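**Subject:** Re: [wells-and-pumps] Pump cycling every few seconds, pressure tank or something else?

Tarmo,

Your note came through on Monday and I see it has had only one answer so far, so I'll add what I can. I've quoted the parts I'm replying to.

> The pump now kicks on every time anyone opens a tap, and it shuts off again after 11 seconds. While a shower is running it goes on and off the whole time. The gauge swings from 39 up to 60 and back. The tank came with the house and the label says Rorach, but I can't find a date on it. The well is 286 feet deep.

What you describe is short cycling, and on a system that used to run normally the pressure tank is the first place to look. The tank holds a cushion of air above or around the water. When the cushion is gone, there is almost nothing left to store, so the switch hits its cut-out right away and its cut-in again as soon as you draw a glass of water. At your depth I would not leave it that way for long. Pulling a submersible from 286 feet is a day's work with a rig, and starts are what wear out the motor.

> Arūnas told me to just add air with a bike pump. I put some in while the system was on and it seemed better until the evening.

You can't set the air charge with water pressure in the tank. The reading at the valve will only show you the system pressure. Do it this way instead:

1. Switch off the pump at the breaker.
2. Open the drain at the bottom of the tank and let it run until the gauge reads zero and the flow stops.
3. Leave the drain open and put a tire gauge on the air valve at the top.
4. Set the charge to 2 psi below your cut-in. If 39 is your true cut-in, that makes it 37.
5. Close the drain, turn the breaker back on and watch one full cycle.

Use a tire gauge you trust. The little one on the pressure switch tee is often off, and it sticks. Mine read high for years before Leonie Imhof lent me a decent one.

> When I pressed the pin on the air valve, a bit of water came out.

I should have put this part first. Water at the air valve means the bladder or diaphragm has failed, and no amount of air will fix that. It will hold for an afternoon and then you are back where you started, which matches what you saw. On some of the larger tanks the bladder can be replaced through the bottom flange. On most household tanks it can't, and you buy a new tank. I don't know the Rorach ones well enough to say which kind yours is. If there is a bolted flange around the water connection, it may be the replaceable kind.

> Should I replace the pressure switch while I'm in there? It's a Pretorius and the contacts look burned.

I would. The contacts have been opening and closing far more than they were meant to, and pitted contacts can weld shut, in which case the pump won't stop at all. Take the small nipple under the switch off as well and look through it. Ours was nearly closed with iron. Get a new one if it's in doubt, they cost next to nothing.

On size, go by drawdown and ignore the total volume on the box. You want the pump to run at least a minute each time it starts, so a pump that gives 10 gallons a minute needs 10 gallons of drawdown at your pressure settings. The Brulum catalog has a table for this in the back, and Unero prints the same sort of table on the carton.

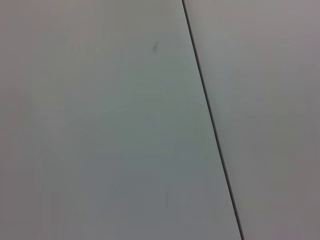

Does the new tank have to go in the same spot as the old one?

Anywhere on the line between the pump and the house will work, as long as the pressure switch stays close to the tank inlet and the place doesn't freeze. Moving the tank and leaving the switch behind, with several feet of pipe and a filter between them, is a good way to get the cycling all over again.

Austra Jankauskaitė asked on the list in February about putting the filter ahead of the tank, and the same thing applies there — filter after the tank and switch, never before.

If you do get the tank out, expect it to be heavy. A waterlogged one won't drain fully through the bottom valve. I took the air valve core out of mine and that let the rest go, slowly.

Please post the pump's flow rate if you have it, or time how long it takes to fill a bucket with the pump running, and I'll work out the drawdown for you.

Radymyr Holovko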